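Week 2 notes: Teaching a robot by showing it

Course: Practical Automation, Unit 3
Prepared by Sang Quách
Updated 16 January 2023

These notes go with the second lecture and the first two lab sessions. Read them before you come to the lab. The reading questions from last week are still due at the usual time.

1. Two ways of showing

There are two common ways to show an arm a task without writing out every motion in code. The first is hand guiding, also called kinesthetic teaching. You put the arm in a mode where the motors hold up its weight but don't resist you, take hold of it near the wrist, and move it through the job. The joint angles are recorded while you do it.

The second is remote control, or teleoperation. You stand or sit away from the arm and drive it with something else: a joystick, a hand-held tracker, or a smaller copy of the arm that the large one follows. The recording is made from the commands you send and the joint angles that result. You want both, as they are never quite the same.

Hand guiding is easy to learn. Most students can do a passable reach on the first try. The drawbacks show up later. Your own hands and forearms are in the camera's view, and they won't be there when the robot works alone. It is also hard to work the gripper while you are pushing the arm around, and harder again with two arms.

Remote control keeps you out of the picture but takes longer to get used to. You have no feel for contact unless the controller gives force feedback, and ours don't. Expect your first few recordings to be slow and full of stops. We throw these out.

2. What goes in a recording

One recording of one attempt is called an episode. In this unit an episode contains:

- joint angles at every time step
- gripper opening
- the command sent by the operator
- camera images, with the time each was taken
- a short text label for the task
- a mark for success or failure, entered by the operator at the end

The clocks have to agree. If the images lag behind the joint angles, a learned policy will close the gripper at the wrong time, and you can spend a whole afternoon looking for the fault somewhere else. Check the time stamps on your first episode before you record any more.

The shared set for this unit is called Nemia. It holds 2,268 episodes, of which 198 are marked as failures. Leave the failures in when you download it. We will use them in Week 5.

3. Laying out the table

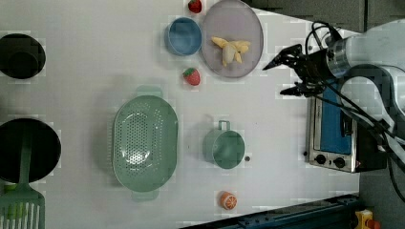 Choosing what goes on the table is part of the teaching. If the only thing in reach is the object you want picked up, the policy may learn to go to a place and never learn to look for the object. So we put out more than the task needs, and we move things between episodes. With two toy strawberries on the table, one above the blue bowl and one between the bowl and the plate, the label "put the strawberry on the plate" is not good enough. Either say which one you mean or decide as a group that both count, and write that down. The same goes for colour. "The green thing" could be the colander, the cup or the slotted spatula.

Think about the path as well as the goal. A gripper that starts between the plate and the toaster oven has a short, clear move to the banana. Getting to the frying pan on the far left means crossing most of the table, and the operator has to choose whether to go over the colander or around it. Either is fine. If half of your episodes go over and half go around, though, a simple policy may average the two and do neither properly. Agree on a route for your first set. You can add variety once the basic version works.

Some objects are harder than they look:

- Thin handles. Try the spatula handle at a few gripper angles before you record.
- Rims. A bowl can be picked up by the edge, but then it hangs at an angle. Plan how you will set it down.
- Doors and knobs. These move along a fixed path, and the arm has to follow it. Keep them for the second lab.

4. Working as the operator

Work in pairs. One person drives and the other watches the arm with a hand on the stop button. Swap after every set.

Before each episode, return the arm to the start position and say the task label out loud. Move at a steady speed. If you make a small mistake, such as missing a grasp, correct it and carry on – these recoveries are useful to the learner. If you knock something off the table, stop, mark the episode as a failure and reset.

Don't pause to think in the middle of an episode. The recording can't tell a pause that matters from one that doesn't, and policies trained on a lot of idle time tend to freeze in the same spots. Work out the move first, then start recording.

Look at the cables before large wrist turns. They have slack, but a full turn in the wrong direction will use it up.

5. Lab task

Each pair records 60 episodes of one pick-and-place task using remote control, then 27 of the same task by hand guiding. Use the Vurent bench if you are in the morning group and the Đàm bench if you are in the afternoon. The controllers differ slightly, so don't mix episodes from the two.

Hand in:

- your task label and the rules you agreed on for success
- a plot of gripper opening against time for three episodes of each type
- one page comparing the two methods, including time spent and episodes thrown out

The Zullilier viewer on the lab machines will play back an episode and export the plot. Save as you go, as it does not keep your work when you log out.

The written part is due in March with the rest of the Unit 3 portfolio.

Share this page
14 shares | 3 comments

Related notes
Week 1: Joints, frames and reach
Week 3: From episodes to a first policy
Week 5: What failures are good for
Lab safety and the stop button
How to write a task label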